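# Can a Machine Do the Small Jobs Yet?

Term project report, Introduction to Automation
Capucine Moulin

## 1. What I set out to do

The question for this project was whether the machines we have now can take over ordinary chores at home or in a small shop. Most of the reports in our section picked big chores, like vacuuming or moving boxes. I wanted a small one. I chose refilling toothpick holders, a job that comes up in homes and in any diner, and that a person does at a table without thinking about it.

The report has two parts. The first looks at how a person does the job and splits it into steps. The second covers my own attempt to get a bench arm to do the same steps in the Wetdale lab, over two weeks in November.

## 2. Why this chore is hard on paper

A toothpick is thin, light and stiff. Loose ones land across each other and lock together, so lifting one can move five. The container is small and weighs very little, which means it moves when you push something into it. Most holders have a lid with a slot, so at some point the lid has to come off and go back on.

Factories solved part of this long ago. A packing line keeps the sticks parallel from the moment they are cut, and they never get the chance to tangle. My holders didn't come from a line. The sticks start in a heap, and that is the whole problem.

## 3. The job done by hand

I split the work into steps: clear the holder, gather a bundle from the heap, line up the ends, feed the bundle in, press it level, close the lid. People don't keep to that order. They go back a step, take a few sticks out and try again.

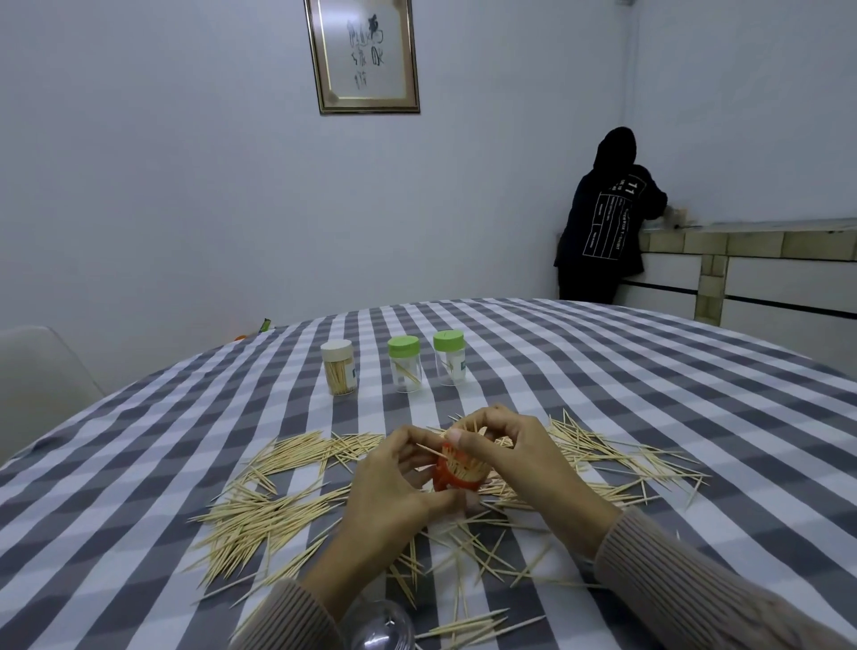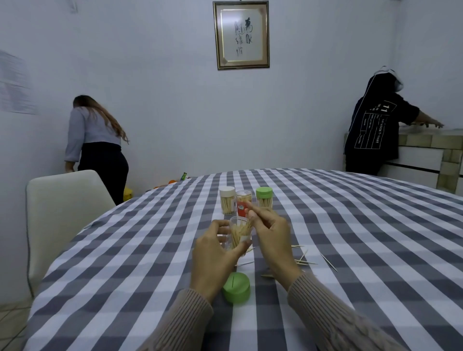
Toothpicks packed into a clear plastic cup, with both hands on it: 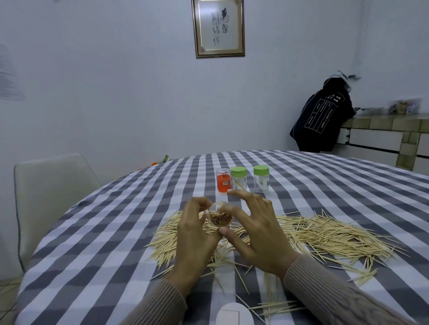
What I took from the hand work is that the two hands have different jobs, and they swap. One hand is a clamp. It holds the container and gives a little when the other hand pushes. The other hand pinches, turns and feeds. When the bundle jams, the holding hand tilts the container a few degrees and the jam usually clears. I tried it myself many times and noticed I was mostly going by feel. With my eyes shut I could still fill a holder, only slower.

The loose heap also gets used as a tool. Pushing the fingertips through it from the side makes some of the sticks lie the same way, and those are the ones you pick up.

## 4. The bench test

The arm was the lab's Clivargate trainer, a small six-joint arm with a two-finger gripper and a camera mounted above the table. I used the Bogale software package for finding objects because it was already installed. The holder sat in a printed stand, so the arm never had to hold it. That made the job easier than the real one, and I want to be clear about it.

I ran 791 attempts. One attempt meant: reach into the heap, close the gripper, lift, move over the holder, let go. I emptied and reset the heap by hand after each set.

The camera part went better than I expected. It found the open top of the holder nearly every time. It did poorly on the heap, where it often read two crossed sticks as one long one.

The gripper was the weak point. The fingers have flat rubber pads, and they closed on either nothing or a clump. Clumps came up pointing in all directions and most of the sticks fell across the rim. My best set was nine clean drops in a row, all with sticks I had laid parallel beforehand. From a real heap I never got close to that.

I put 1,585 toothpicks through the test in total, counting the broken ones. A good number snapped between the gripper and the rim, and the arm kept going as if nothing had happened — it has no way to feel a stick bend.

## 5. What would help

- Softer fingertips with some kind of pressure sensing. I think this matters more than a better camera.
- A second arm for holding. The tilt that clears a jam can't happen with a fixed stand.
- A shaking tray to line up the sticks first. It would work, but then you own a machine that only does toothpicks.

The Astudgate group in our section had the same trouble with folding dish towels. Their arm could see the corner of the towel and still missed the grab.

## 6. Answer to the question

For this chore, no. A machine built only for toothpicks could do it, and a general arm like ours can't yet do it from a loose heap. I would put the lid step even further off. I didn't test it, and with one gripper I don't see how I could have.

If I had another term I would drop the camera work completely and spend the time on the fingertips. The logs and the stand drawings are in the shared lab folder under my name. The stand is a tight fit on the wider holders and needs sanding.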